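Bottles, Cups and a Flowered Bed
Gallery page, March

Every March I take all the drinking things of the house out of the kitchen and put them in one place where I can look at them together. The kitchen counter is too small for this, and the table is always busy with other work, so I use the bed. It is a good place. The light comes well, nothing rolls far, and a bottle that falls over makes no noise.

I started this page for my family, who live in different cities and like to see what is happening in our rooms in Virar. Later some other people found it and wrote to me about bottles, so now I try to write a little more under the pictures.
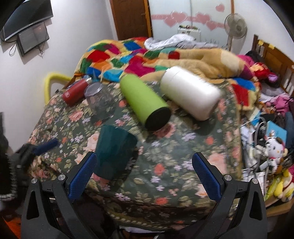
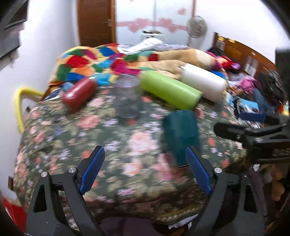

The bottles and cups on the green flowered cover, with the tan blanket at the back.

The green one
Lime green, with a dark end. It is the easiest thing to find in any bag, and for this it goes on every train trip. I bought it at a shop in Vasville when I was visiting there, on a very hot afternoon, and I paid too much. The seller had 15 colors and I took the loudest. The cap has a rubber ring inside which must be taken out and washed separately. I did not know this in the first year, and the water had a taste like an old raincoat.

The red one
The red one is for the night. It stays next to the bed and does not travel. It keeps water cool until the morning if I fill it late, after ten. Please do not put this kind in the freezer - I did it one time with the bottle before this one, and the bottom became round, so it could not stand anymore.

The white one
This is the one the children of my sister fight over when they visit. In the summer I make lemon water with salt and sugar in it. My measure is 1000 ml of water, two lemons, a small spoon of salt and as much sugar as your family permits. Lemon smell stays in the lid for a long time. A night with baking soda and warm water helps, and then a day open by the window.

The clear one
Some people tell me that clear plastic looks cheap. I like it very much. In both pictures the flowers of the cover show through it. It is also the first to show when washing was done badly, because every small mark is visible against the light. I wash it by hand with a soft cloth and never with the green side of the sponge, which makes fine scratches that do not go away.

The teal one
It is the darkest of the group, and on the green cover it almost hides. I have a habit of using it for everything that is not a drink: pens, hair clips, one time seeds from a melon. So each March it needs the most serious cleaning.

About the covers
I receive more questions about the bedding than about the bottles, so I answer them here too. The dark green cover with flowers is cotton and it was washed so many times that it is now very soft. I chose it for the pink blossoms and the small lavender ones between them. The patchwork quilt, which you can find in the first picture, has squares of red, turquoise, orange, yellow and more. I keep it at the back of the bed in the day. The tan blanket is the warm one, and I should have put it in the cupboard already, but in the early morning I still want it.

On the glass beside the door there is a row of pink hearts, also in the first picture. They are only stickers. I put them up for a birthday and they looked nice, so they stayed.

How I store them after
Everything is washed, then dried with the lids off for one full night. I keep the lids in a separate box and close the bottles only when I take them out of the house. A closed bottle in a cupboard gets a smell even when it was clean. The shelf I use is a Tindex, number 516 in their small catalog, and it is just deep enough for a bottle lying down. If you have a tall bottle, measure before you buy. I did not measure, and one has to live on top of the refrigerator.

A reader from Machala asked if she should throw away old plastic bottles. I am not an expert. I let a bottle go when the inside is rough to the finger or when the smell comes back the day after washing. Before that I keep it.

The next gallery will be the steel plates and the tea glasses.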